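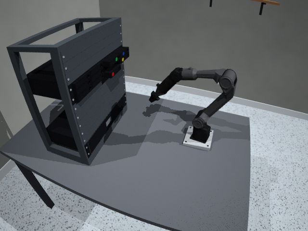 Vier Tasten, ein Arm: Zwischenstand aus dem Simulationskurs

Projektgruppe Automatisierung, Stand 24. August 2024

Die Schülergruppe, die am Wettbewerb Drolline teilnimmt, arbeitet seit dem Frühjahr fast ausschließlich in der Simulation. Aufgabe ist das Bedienen von Drucktasten an einem Serverrack durch einen mehrgelenkigen Roboterarm. Die Reihenfolge der Tasten wird erst beim Start eines Durchlaufs vorgegeben. Wir haben mit der Kursleitung und zwei Mitgliedern der Gruppe über den Aufbau, die Fehlerquellen und den Zeitplan gesprochen.

Das Modell besteht aus einem grauen Tisch, dem offenen Rack und dem Arm auf einer quadratischen weißen Montageplatte. Die Tasten sitzen oben rechts am Rack, Grün, Blau und Gelb auf einem Kasten, Rot etwas tiefer und weiter vorn auf einem zweiten. Für die Bahnplanung ist dieser Versatz der unangenehmste Teil. „Drei Tasten auf einer Fläche sind nach einer Woche erledigt“, sagt das Gruppenmitglied, das die Bewegungssteuerung betreut. „Die rote liegt in einer anderen Tiefe. Wer den Anfahrpunkt von Gelb übernimmt, fährt an der Taste vorbei oder streift die Kante des oberen Kastens.“

Die Gruppe legt deshalb für jede Taste einen eigenen Vorpunkt fest. Der Greifer fährt zuerst dorthin, richtet sich aus und bewegt sich dann geradlinig auf die Taste zu. Erst nach dem Rückzug auf den Vorpunkt darf die nächste Farbe angefahren werden. Das kostet Zeit, vereinfacht aber die Kollisionsprüfung erheblich. Eine Variante mit direkten Übergängen zwischen Blau und Gelb wurde im Juli getestet und wieder verworfen.

Gedrückt wird mit geschlossenem Greifer. „Am Anfang wollten wir mit einem einzelnen Finger arbeiten“, heißt es aus der Gruppe. „Die Kontaktfläche war zu klein, und in der Simulation rutschte der Finger bei kleinen Winkelfehlern seitlich ab. Geschlossen ist das Verhalten gutmütiger.“

Ausgewertet wird in Serien zu je 100 Durchläufen. Bis zum Gespräch lagen 858 protokollierte Durchläufe vor, die letzte Serie war noch nicht abgeschlossen. Ein Durchlauf gilt als gültig, wenn alle Tasten in der vorgegebenen Reihenfolge ausgelöst wurden und der Arm weder Rack noch Tischplatte berührt hat. Das Zeitlimit beträgt 28 Sekunden. In der jüngsten vollständigen Serie gab es 5 ungültige Durchläufe, alle bei Reihenfolgen, die mit Rot beginnen.

Die Ursache ist nach Angaben der Kursleitung eingegrenzt. „Aus der Startstellung wählt der Planer für Rot gelegentlich eine andere Ellbogenlage. Der Unterarm kommt dann tiefer an, als wir es haben wollen. Das ist kinematisch zulässig, aber der Abstand zum Rack wird knapp.“ Künftig soll die Ellbogenlage als Nebenbedingung fest vorgegeben werden. Ob das die Rechenzeit spürbar verlängert, prüft die Gruppe gerade.

Die Software Landard, mit der die Bahnen berechnet werden, stellt der Veranstalter. Das Rackmodell hat der Kurs selbst gezeichnet, einschließlich der Lamellen an der Seite und der Schraubenreihen an den Pfosten. Für die Physik sind diese Details ohne Bedeutung. „Die Schrauben haben keine Kollisionsgeometrie“, erklärt das für die Modelle zuständige Mitglied. „Gebraucht werden sie für die Bilderkennung. Wenn die Kamera später nur glatte Flächen kennt, reagiert sie auf jede Kante falsch.“ Aus demselben Grund wirft der Arm im Modell einen Schatten auf den Tisch. Beleuchtung und Lichtrichtung werden zwischen den Serien verändert.

Schwierigkeiten bereitet weiterhin die Trennung von Blau und Grün bei schwacher Beleuchtung. Die Gruppe verwendet derzeit feste Farbschwellen und überlegt, zusätzlich die Lage der Tasten zueinander auszuwerten. Die Kursleitung hält das für sinnvoll, verweist aber auf das Regelwerk: Im Finale darf der Veranstalter die Kästen versetzen. Die Anordnung innerhalb eines Kastens bleibt dagegen gleich.

Das Finale findet im Oktober in der Lehrwerkstatt Westport statt, dann an einem realen Arm. Zuvor ist ein Übungstermin bei der Firma Vörös vorgesehen, die einen vergleichbaren Aufbau betreibt. Dort will die Gruppe vor allem den Tastenweg und die Auslösekraft messen. Beide Werte sind in der Simulation bisher geschätzt. „Solange wir die nicht haben, ändern wir an der Andrückphase nichts mehr“, sagt die Kursleitung.

Der Kurs trifft sich wieder nach den Ferien. Auf der Liste stehen zuerst die Nebenbedingung für den Ellbogen und eine vollständige Serie mit Rot an erster Stelle.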